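Support > Community > Calendar Components > Week View
Search this forum All topics Go
January, Wednesday
By Gudrun Seidel

Week View: default first day of the week

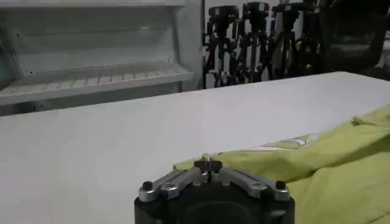
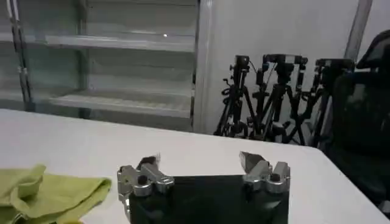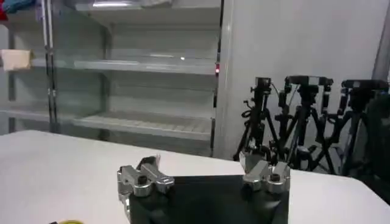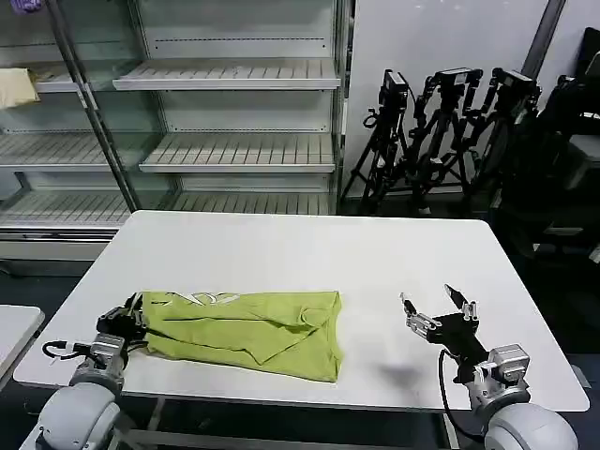 Gudrun Seidel
Forum Coordinator, Trirnurgate Developer Support

Members are asked to comment on the proposal that the Westard calendar take its first day of the week from the user's regional settings. At present the default is Sunday unless the FirstDay property is set.

w_wegener wrote:
Our office supports the change. We maintain 25 calendars and set the property by hand in each.

b.rathjen wrote:
I must disagree. Hellwig stores 500 shared schedules, and two users opening the same schedule would see different weeks. Printed copies would no longer match.

w_wegener wrote:
Printing could keep a fixed setting. The screen view need not.

emuehlbauer wrote:
That requires a second property, and the manual for version 2 does not provide one. I would accept the proposal if existing projects kept Sunday.

b.rathjen wrote:
With that condition I withdraw part of my objection. Shared schedules should still be excluded.

Gudrun Seidel wrote:
Both conditions have been recorded. Please send any sample projects to the support desk before the topic closes.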